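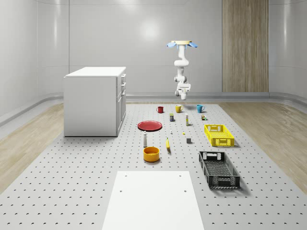 A white robot arm hanging from the ceiling of a simulated room.

28/10/2021

I have been silent in this blog since the summer, and some of you wrote to me to ask if I was well. Thank you, I am well. I went back to school, and the school has eaten my evenings.

I wrote once, in spring, that I was thinking about it. I never finished my upper secondary education. When I was sixteen there was work at my uncle's place and the work was paid, and school was not, and in my family this was not a long discussion. Later I moved country and then there was a new language to learn, and after the language there were the children. I always said that I would do it "when things are more calm." Things did not become more calm. In August I put my name on the list at Nørgaard, the evening school on the hill in Dridov, and I paid before I could change my mind. The fee for the whole year was 2,126, with the books not included. I mention the price because two readers asked me, and because I think schools should write it on the first page of their website and not in a document that you must download.

Now I want to tell how it is, since I looked for such a text myself before I started and I found mostly advertisements.

The first evening

I came much too early. The building is used by a day school for children, so in the corridors there are very low hooks for coats, and above each hook a name with a drawing of an animal. We adults hang our coats on these hooks also. Mine was that evening under a hedgehog. The chairs in our classroom are luckily of normal size.

We are in room 8, which has a bad radiator and a good view. The people in the class are of all ages. There is a man who drives at night for Sodix and goes directly from grammar to his truck. There are two sisters who always share one dictionary. I sat down beside a woman called Kolbrún Toft, who had three sharpened pencils in a row in front of her and looked as frightened as I was. We did not speak until the break. In the break she asked me if I understood what a "learning objective" is, and I said that I did not, and we have been sitting together since.

What surprised me most in the first weeks was how tired a person gets from sitting. I carry boxes half of the day in my job, and I come home with energy enough to cook. After two hours of reading a text and answering to it, I could have slept on the stairs. My daughter, who is fourteen, found this very amusing. She said, "Now you know." I think she had waited some years to say it.

About the teacher

Our teacher for language and history is Chutima Saengthong. She teaches children in the daytime in the same building and I don't know where she finds the strength. She has a habit that I disliked at first and now like very much. When somebody gives a wrong answer she does not say that it is wrong. She asks, "How did you get there?" and then she waits. She can wait for a very long time. In my old school the teacher would go to the next pupil immediately, and you sat with your red ears and learned only that you should not put up your hand again.

The first time she asked me how I got there, I thought that she was making fun of me. I had mixed two treaties, and I wanted only that the moment would be over. But I began to explain, and in the middle of my explanation I heard by myself where the mistake was. It was a small thing, a date. I still remember the date, and I have forgotten most of the ones that I answered correctly.

She is also strict. Homework that comes late is read but it gets no comments. She told us this in the first lesson, in a friendly tone, and she has kept it. One week I handed in a summary one day late and I got it back completely clean. It was a good lesson, even if I was angry on the bus.

The messages

One part that I find difficult is the program that the school uses for everything, called Rela. The homework is in Rela, the marks are in Rela, the changes of classroom are in Rela. I have nothing against computers. But every message looks exactly as important as every other message. A reminder that the bicycle shed will be painted comes with the same red number as the news that a test is moved to another evening. I missed one such change in September and I stood alone in front of a dark room with my bag.

After this I made a system. I write everything in a paper notebook on Sunday after breakfast, for the week that comes, and I put the notebook beside the coffee machine. My husband writes in it too, even though it is not his notebook. Last week it said: "Essay. Dentist. Buy onions." I did the essay and forgot the onions.

If somebody from the school reads this, my wish is only that the teachers could mark a message as urgent. Kolbrún says that this button exists and that they do not use it. I have not checked.

The essay of 1,000 words

Now to what I really wanted to write about. In October we got our first long task, an essay of 1,000 words about "a place where you learned something." We could choose the place freely but it should not be a school.

For people who write much, this is maybe not long. To me it looked like a mountain. I have written this blog for years, yes, but here I stop when I am bored and nobody gives me a mark. I sat the first evening for one hour and had a title. The second evening I deleted the title.

I wanted to write about my uncle's workshop. I had many things to say, and all of them wanted to be first. Each sentence I made in my first language in my head and carried over to English, and on the way it became heavy. I used words like "furthermore" because I believed that an essay must have them. When I read it aloud in the kitchen, my daughter asked who was speaking.

So I asked for help, which is a thing I am not used to do. Before the lessons there is an open time of 60 minutes, where a teacher sits in the library and you can come with what you have. I had thought it was for the people with problems. The library was almost full when I came, and I saw there the best student in our class with her papers all over the table, and I felt quite foolish.

Chutima Saengthong read my first page and drew a line beside one paragraph. It was the one where I tell how my uncle checked my work with his thumb, without looking, while he talked with a customer. She said, "Start there." I said that it was in the middle. She said that she had noticed that, and went on to the next person.

I started there. The rest came in three evenings, not easily, but it came. I took out each "furthermore." I was under the length by some words and I did not fill it up, and I handed it in on time. I don't have the mark yet.

What I would say to somebody who is thinking about it

I get this question now at work, usually from people who say that they ask for a friend.

Talk with the people at home before you pay. I talked with mine after, and it would have been more polite the other way around. Two evenings each week I am not there, and on a third I am there but behind a closed door. Somebody has to do what you did before, and they will not do it in your way. The towels in our house are folded in three different manners now.

Ask at your job also. My boss let me change one late shift without any trouble. I had prepared a whole speech for him and he said yes before I came to the second part of it.

Buy the books used if you can. On the board by the entrance at Nørgaard people sell last year's books cheaply, and mine has notes in it from a person with very nice handwriting who gave up at chapter five. I was a little proud when I passed chapter five.

And go to the open time in the first week already. I lost more than a month by being shy.

Mathematics I have not said anything about, and I will leave it for another post, because I am not yet at peace with it. The first test in it comes in November. Kolbrún and I practice on the telephone, which is a strange way to do fractions, since one has to say them all aloud. "Three over four, no, over the whole thing." Her husband thought for a while that we were talking about knitting.

For the ones who come here for the recipes, the pear cake from last autumn is still in the archive under "cakes," and yes, you can make it with apples. I will answer the comments on Sunday, after the notebook.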